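Home | Grants | Reports | Workrooms | Contact

Evening Opening at Llewellyn and Cekow: Progress Report to the Galiveck Fund

April 27, 2021
By the project office

The fund asked whether keeping the two workroom buildings open on weekday evenings is worth the money. We have been asked to say yes at each quarterly meeting so far, and we are still not ready to.

The sign-in sheets show 841 evening visits since the grant began. That number has already gone into a newsletter, where it was called "841 new users." It is nothing of the kind. A visit is one signature on one night. A person who came every Wednesday to finish a bookcase is in there over and over, and so is anyone who signed again after stepping out for dinner. We would ask the fund not to quote the figure until the sheets have been matched to names, a job we expect to finish in May.

Llewellyn is the busier building and probably always will be. It has the bus stop and the better heating. Evening use there is steady, but a good part of it looks like daytime use that moved. Several regulars told the front desk they switched to evenings because parking is free after six. Good for them, but the grant was meant to bring in people who could not come at all before, and on that point we have very little to show.

Cekow is harder to defend. On 7 evenings the building was lit, heated and staffed, and the sign-in sheet came back blank. Supporters of the site blame the broken sign on the street side. The sign was fixed in the winter and the sheets look much the same. We are willing to be proved wrong, but another season of the same hours won't tell us anything we don't know now.

Booking system

We bought a year of Plurer on the strength of a sales call. The promise was that people would reserve tables from home and the desk would stop keeping a paper book. The desk still keeps a paper book. Plurer lets a person hold a table for the whole evening and never show up, and there is no way to release it from the desk without calling support. Support is polite and slow. We will not renew unless this changes.

Money

The evening budget line was $4000. Heating went over by $300, nearly all of it at Cekow, and we covered that from the repairs line. We don't think the fund should make it up. The overspend came from leaving the heat on between closing and the morning shift, and a timer has been fitted.

One claim in the original proposal should be dropped. It said evening hours would "pay for themselves through memberships." We can find no working behind that sentence, and memberships are flat.

What we ask

Keep Llewellyn as it is through the summer. Cut Cekow to two evenings. Pay for a short survey at both doors that asks one question: could you have come during the day? If most people say yes, we would rather hand back what is left than stretch it out. 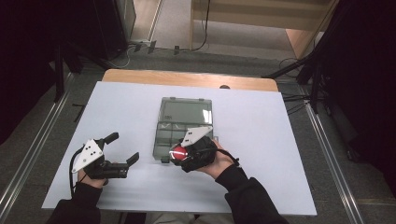

At the table: left gripper open, red ball in the right one.

Related reports
Heating and repairs at Cekow
Workroom membership rates
Llewellyn front entrance works
Notes for grant applicants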